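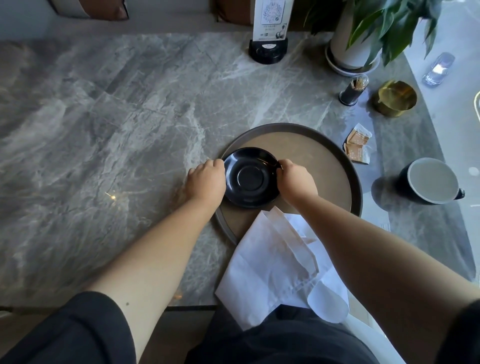
Black saucers keep sliding on my round tray

Bhardwaj46
May 2021
I've started doing coffee at the table properly – tray, napkin, the lot – but my glossy black saucers skate about whenever I carry them. Any ideas?

Gumico
Fold a cloth napkin flat and stand the saucer on that. Mine's plain white cotton and it grips nicely. Don't let it dangle or you'll catch it on your sleeve – I did!

brutura11
just walk slower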